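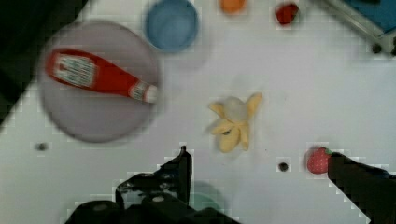

La pregunta de esta unidad es si una máquina puede ya hacer las tareas de una casa o de un taller pequeño, y en qué condiciones. En la sesión anterior hablamos del transporte de cajas, donde la respuesta es bastante favorable. Hoy tomamos una tarea que parece más fácil: recoger una mesa. Los objetos son de juguete, pero la dificultad es auténtica. La fresa está pegada al dedo derecho de la pinza y todavía no sabemos si el agarre será bueno; el plátano tiene la piel abierta hacia varios lados, y no es evidente por dónde conviene tomarlo. Una persona resuelve las dos cosas sin pensar. El programa tiene que decidirlas.

## 1. Qué significa «recoger»

Para nosotros, recoger es una sola palabra. Para el robot son, por lo menos, las decisiones siguientes:

- qué objeto va primero;
- por qué parte se toma y con qué apertura de los dedos;
- dónde se deja, y si allí hay sitio;
- cuándo la tarea está terminada.

La última se olvida mucho. En los trabajos del curso pasado, varios grupos escribieron un buen agarre y ninguna condición de final — el brazo volvía a la mesa y buscaba otra vez.

Atención también al orden. Si una botella está acostada sobre un plato, el plato no se puede levantar de manera independiente. Hay que quitar antes la botella, o aceptar que viaje encima.

## 2. Cuánto cuesta un fallo

Supongamos un ejercicio de 1000 intentos de agarre, de los cuales 40 fallan. El porcentaje de éxito es 96 %, y en una presentación comercial este número se ve muy bien. Ahora supongamos que recoger una mesa exige 20 agarres seguidos y que los fallos son independientes. La probabilidad de terminar sin ningún error es 0,96 elevado a 20, es decir, un 44 %. Menos de la mitad de las mesas.

La hipótesis de independencia es discutible. Un objeto que se ha caído suele quedar en una posición peor que la inicial, y entonces el segundo intento es más difícil que el primero. Volveremos a esto en la práctica 2.

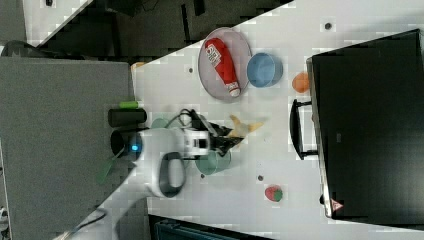 *Fig. 2. La pinza sobre la pieza amarilla, con la muñeca del brazo por encima del cuenco verde azulado.*

## 3. Lo que ve cada cámara

Comparen las dos figuras. La vista desde la muñeca muestra bien los dedos y lo que tienen delante, pero el propio mecanismo ocupa una parte grande de abajo. La vista exterior da la posición general del brazo, y a cambio el brazo tapa cosas: el cuenco verde azulado se ve solamente en parte. Ninguna de las dos basta por separado en una mesa con muchos objetos.

Los materiales blandos o arrugados piden un apartado propio. Una forma irregular puede cambiar al tocarla, y el modelo geométrico que teníamos antes del contacto deja de servir. Por esta razón doblar ropa sigue siendo un problema más duro que atornillar.

## 4. Casa y taller

En el taller podemos cambiar el entorno. El caso Dendwood, que leyeron en abril, es de este tipo: pusieron bandejas con huecos y la visión quedó casi sin trabajo. En la casa no se puede pedir a la familia que deje las tazas en huecos.

Mi opinión, que pueden discutir: en tareas cortas, con objetos conocidos y alguien cerca para corregir, sí. Una cocina desconocida, sin supervisión, todavía no.

## Para la próxima sesión

1. Leer el informe Golob, apartados de agarre y de recuperación de errores.
2. Repetir el cálculo de la sección 2 con 600 intentos y el mismo número de fallos.
3. Escribir una condición de final para la tarea de la mesa, en lenguaje corriente, sin código. Máximo una página.

Américo Carvalho, octubre de 2025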